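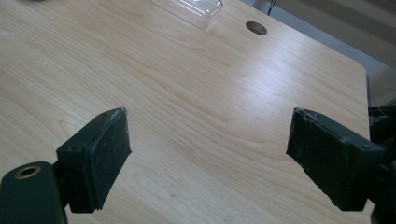
**FAQ / Tables and Furniture Care**

### What finish do I have?

Most Borura tables sold since September are finished with a clear hardwax oil. Older ones were lacquered. Put a drop of water somewhere out of sight, such as the underside near a leg. On lacquer the wood stays the same color. On oil that has worn thin, the wood darkens within a few minutes. If you still can't tell, send us the order number and we'll look it up.

### Can I use an all-purpose spray?

No. Use a soft cloth, warm water and a little dish soap, then dry with a second cloth. Wipe along the grain. Sprays with ammonia or bleach will dull either finish.

### How do I get rid of a white ring?

White rings are moisture in the finish and many fade by themselves in a day or two. If yours doesn't, rub it lightly with a cloth and a small amount of the Storkex paste. Dark rings have gone into the wood and need sanding – please ask us first if the top is veneered.

### Can I sand a veneered top?

By hand only, with fine paper, and only to smooth a rough patch. A power sander can go through veneer in seconds. We can't repair that, and it isn't covered.

### How often should I re-oil?

Once a year for a dining table, less for a desk. Leave the oil on for up to 30 minutes, wipe off everything that hasn't soaked in, and keep the table clear overnight. Lay oily rags flat outdoors to dry before you throw them out. They can catch fire if left in a pile.

### Will the color change?

Yes. Pale woods turn yellower in daylight. Move lamps and placemats from time to time in the first few months.

### How long is the warranty?

The warranty runs 5 years from delivery, for faults in the wood, joints and finish. Scratches, heat marks and water damage are not included.

### Who do I contact about a repair?

Jonalyn Pascual handles repairs at the Sorngate workshop. Send the order number and two or three photos taken in daylight. For spare parts – feet, bolts, leaf brackets – write to Arnel Agbayani.

Last updated 23 May 2024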